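Napkin folding arm keeps losing the corner after I changed the fingertips

Asked by Jytte Bjarnason
2019-06-09
7 comments

Hi all, first post, so sorry if I've stuck it in the wrong section. I help run the linen side of a small rental business in Tollitport (table linens, mostly weddings) and we have one folding arm. It's a secondhand Akton with a plain two-finger gripper and a little camera on the wrist. It picks a cloth up by the corner, carries the corner over, lets go, and does it again until the thing is a quarter of its size. When it's happy it's lovely to watch and I get my coffee break.

Back in January I swapped the fingertips because the old ones were getting shiny. Ever since then it drops corners. Some days it does 48 in a row with no fuss, and then it'll miss four out of five. It closes, lifts, and the cloth just slides away. I've turned the grip force up twice already and all that got me was little dents in the good cotton. I also re-ran the camera calibration from the menu, which passed.

Is it the tips? The camera? I don't want to pay for a service visit if it's something I can fix with a screwdriver. The visit alone is 700 before anybody opens a toolbox.

12 people found this useful

Chiến Hầu

Jytte, leave the force alone for now, and put it back where it was before you started turning it up! I looked after a cell a lot like yours at Ragnarsson for a few years and I'd bet on the tip length. New tips are hardly ever the same length as the ones that came off, even when the packet says they are. If yours are a hair shorter, the arm goes down to the height it always went to and grabs mostly air and a bit of fuzz. Sometimes the cloth is puffed up a little and you get lucky, which would explain your good days.

So do this. Power down, take both tips off, and wipe out the seats they sit in (lint packs in there like you wouldn't believe). Put them back on and snug the screws up evenly, a bit on one side and then a bit on the other. Power up, send the arm to its pick height with the gripper closed and no cloth down, in slow mode, hand near the stop button. You want a sheet of printer paper to drag slightly under the tips. If it slides through freely, lower the pick height a tiny step and try again. If it's pinned, come up.
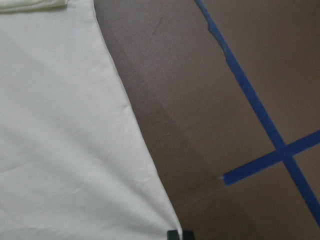
Corner position is the other half of it, and people mix it up with grip strength all the time. When I check a cell I park the arm right at the pick and look at where the tips are on the cloth before I let it lift anything. Mine sit right down at the corner, and you can see the wrinkles in the white cloth fanning away from them while the rest of it lies pretty flat. That's what I like to see. If you've got the tips an inch up one side, the corner flops and your fold comes out crooked even if the grip holds. And keep your tape marks well clear of the fabric, the way the blue cross is there, with a good strip of bare surface in between. I've watched a gripper try to peel up tape and it did not end well for the tape or for my afternoon.

One more thing, the menu calibration only checks the camera against itself. It has no clue how long your fingers are. There should be a separate tool length number somewhere in the gripper settings, and you have to redo that whenever the tips change. Write the old number down first!

31 people found this useful

drift_and_lint

could be your tips are just slippery. we had the same thing with new ones straight out of the bag, they had some kind of coating on them. wiped them with alcohol and they were fine. error 111 on ours always meant dirty tips anyway, no idea if yours uses the same codes

4 people found this useful

Marked as solved by Jytte Bjarnason

Chiến, it was the tool length! The printer paper went straight through like there was nothing there. I had to come down three steps before it dragged, and there was a felt of gray lint in one of the seats, so one finger was sitting crooked too. I put the force back to where it was and ran a whole crate of napkins without a drop. I did the alcohol wipe as well while I was in there, so thanks for that one too.

The tool length number was hiding under "Accessories" for some reason. I've written the old one and the new one on masking tape inside the cabinet door. Round tablecloths are still a mess but I'll start another thread for those, I need to dig out the Drirgate manual first because that's who made the table.

Share 9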